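Why the Tea Interval Matters: Run Rates Before and After the Break in Club Cricket

Project report by Vanderleia Teixeira
Supervisor: Nadège Lemaire

Where the idea came from

I have scored for Pruvine Cricket Club since I was in school, and anyone who has sat in a scorebox knows the feeling that the game changes after tea. A pair who looked settled before the interval come back out and play like strangers. People at the club have theories about it (cold muscles, too much cake, the light) and they will defend them very loudly! I wanted to find out whether the change was there in the scorebooks at all, or whether we only remember the collapses and forget the quiet afternoons.

The question I settled on was quite narrow. In club matches with one main interval, does a partnership that is unbroken at the break score more slowly, and lose a wicket sooner, than you would expect from how it was going before?

The scorebooks

Pruvine let me borrow their books going back to 2000, and Marinho, who play in the same league, lent me theirs as well. The older ones are a joy. The handwriting changes every few seasons, somebody in the early books drew a small duck beside every nought, and one match has a ring from a mug across the whole bowling analysis. I copied everything into a spreadsheet by hand, over by over, and that took most of the spring. I had hoped to finish by April and was nowhere near.

Most of the books in our league record the score at the end of each over, so the run rate was easy to work out. What they don't always record is when the interval was taken. In the Marinho books it is marked with a double line. In ours it depends on who was scoring, and I had to leave out a lot of matches where I couldn't be certain. I ended up with 573 partnerships that were unbroken at a break, counting drinks as well as tea.

How I compared them

For each partnership I took the run rate over the last nine overs before the break, or the whole stand if it was shorter, and set it beside the rate for the first nine overs after. I also noted how many overs passed before the next wicket. To have something to compare with, I picked a point at random in other long partnerships where there was no break and did the same sum.

I treated drinks and tea separately. A drinks break is a few minutes on the outfield and the batters hardly take their gloves off, but at tea they sit down, eat and have a conversation about something else. It seemed likely that if the break mattered, the longer one would matter more. 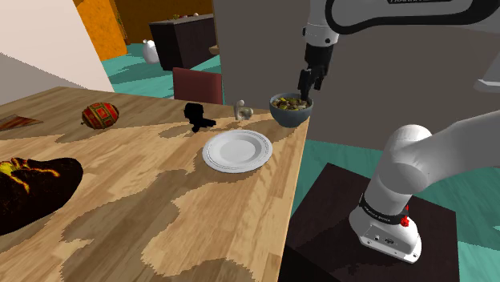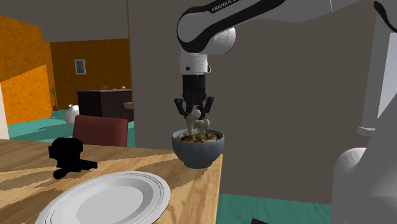
What I found

The slowdown after tea is real, at least in these books. Partnerships scored noticeably more slowly in the first few overs back, and then picked up again until you could hardly tell there had been a break. Drinks made almost no difference to the scoring, and I was so surprised by how flat that graph was that I went back and checked the formulas twice.

Wickets were less clear. There were more of them in the first two overs after tea than in my comparison group, but the gap was smaller than club legend would have it. When I showed our captain, he refused to believe it and told me about a match at Brastiva where both openers went to the first two balls after the interval. I found that match in the book. He was right about the first one — the second wicket fell in the following over.

The nicest surprise was the spinners. Captains in both clubs very often bowled spin straight after tea, and the scoring was slowest in exactly those overs. So part of what I was measuring may be the bowling, with the break only deciding when the bowling changed. I tried splitting the data by type of bowler, but the older books give only names, and I had to ask long-standing members what people bowled. Their answers did not always agree. One man was described to me as a seamer, an off-spinner and "mostly a fielder".

Problems

Two clubs are not a league, and both grounds are slow. I would love to see the same thing done on a quicker pitch. Lukameck, for instance, have a small ground with a short boundary on the road side, and batters there might not slow down at all.

I also had no way to allow for the weather or for the match situation. A side chasing a small total may be in no hurry after tea, and a side batting first may be told to get on with it. The books give the score and the overs, so a good part of this could be worked out with more time — Nadège suggested starting with second innings only, and I have begun a new sheet for those.

Thanks

Thank you to both clubs for trusting me with the books, and to Nadège for reading three drafts and explaining medians to me again. The spreadsheet is with Pruvine now, and next season's scorers have promised to write down the interval.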